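Harnora House, Second Floor
Furnished Room Inspection Checklist with Comments
Unit 208
Date: 2023-02-02
Inspector: Akosua Mensah
Reviewed by: Hawi Gebretsadik
Type: routine, occupied unit

Ratings: OK = acceptable. M = monitor at next visit. R = repair order required. NA = not applicable.

1. Entry and egress

1.1 Door closes and latches under closer force alone: R
Closer arm is slow through the last part of travel. Door stops against the strike plate and needs a push. Adjust latch speed first. If the closer does not hold the setting, replace it with the Casar unit used on the first floor.

1.2 Deadbolt opens from inside without a key: OK

1.3 Gap under door: M
13 mm at the hinge side, less at the latch side. Door has dropped on the top hinge. Two hinge screws were turning freely in their holes and were tightened during the visit. Use longer screws when the closer is adjusted.

1.4 Path from bed to door clear of stored items: OK

1.5 Window opens fully and stays open: OK
Sash is stiff but can be operated with one hand. Stops intact. No paint on the tracks.

2. Smoke and carbon monoxide alarms

2.1 Smoke alarm present on ceiling: OK

2.2 Smoke alarm sounds on test button: OK

2.3 Manufacture date legible and under 10 years: M
Date stamp is within limits but the unit will reach its end of life before the next full cycle. Order a replacement with the April batch.

2.4 Carbon monoxide alarm: OK
Hallway unit serves this room. Tested from the corridor with the door closed and heard clearly at the bed.

3. Electrical

3.1 Outlets secure, covers unbroken: R
Outlet to the left of the window moves in its box when a plug is withdrawn. Cover is sound. Resecure the device to the box and check terminals while it is open. Outlet was taped off and the occupant told not to use it.

3.2 Outlet tester reading at all accessible outlets: OK
Correct polarity and ground at each. The outlet in 3.1 was tested before it was taped.

3.3 Extension cords: R
One light-duty cord in use as permanent wiring, run under the rug to the desk lamp. Cord removed from under the rug. Occupant has been offered a Dirnum power strip with overload protection, to be plugged directly into the wall.

3.4 Bedside lamp, bulb within marked wattage: OK

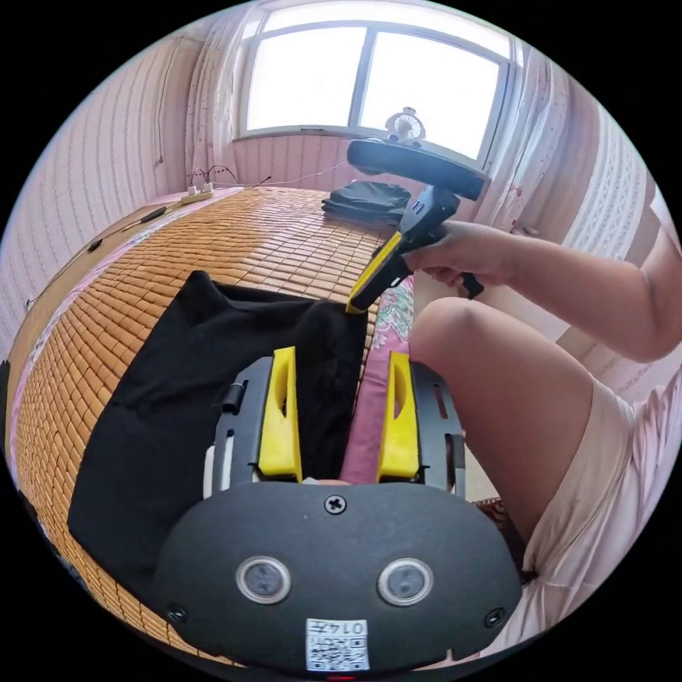
3.5 Space heaters: NA
None in the unit. The house rule stands: no portable heaters in second floor rooms.

4. Heating

4.1 Radiator valve turns through full range: OK

4.2 Clearance between radiator and bedding or curtains: M
Bed is placed correctly but the curtain hangs close to the top of the radiator when drawn. Shorten the curtain or fit a tieback. Same comment was entered at the last visit and the work order was closed without action. Reopened.

4.3 Signs of leakage at valve or floor: OK
Old stain on the floorboard, dry to the meter.

5. Bed and furniture

5.1 Bed frame joints tight, slats seated: OK

5.2 Mattress label present and legible: OK
Chidiac, flame resistance label attached at the foot end.

5.3 Tall furniture anchored to wall: R
Wardrobe strap is fixed to the wardrobe but the wall screw is in plaster only. Refix into a stud. Until then the top shelf is to be kept empty.

5.4 Mattress seams, evidence of insects: OK
Seams and slat ends checked with a flashlight. No findings.

6. Moisture

6.1 Outside wall corners, visible mold: OK

6.2 Window sill, condensation damage: M
Paint lifting along the bottom bead. Sand and repaint in warmer weather.

Repair orders raised: door closer (1.1), loose outlet (3.1), replacement power strip (3.3), wardrobe anchor (5.3). The outlet and the anchor have priority.

Reviewer comments, H. Gebretsadik:
Agree with ratings except 1.3, which should go to R along with 1.1. The hinge and the closer are one job, and the gap affects smoke control at the corridor. On 4.2, please attach the earlier work order number so we can see who closed it.

Inspector reply, A. Mensah:
1.3 changed to R on the tracking sheet. Work order number to follow once I have access to the old log.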